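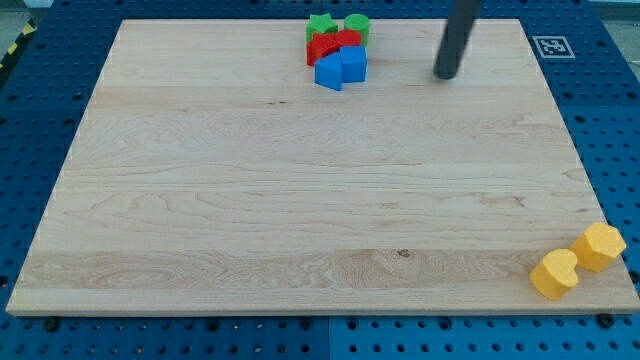
Faizal Purba, workshop correspondent

Wahyudi Rahman has made maple boards at Plumberg since August. "Pale wood shows every mistake," he tells me, "so I go slowly." He glues long planks side by side and likes it when the grain swirls – customers ask for that part first. And the small dark knot? "I kept it. My brother wanted to cut it out." Each board takes roughly 71 hours. The toy blocks, a green star among them, are plastic. "Wooden ones I will try next," he says.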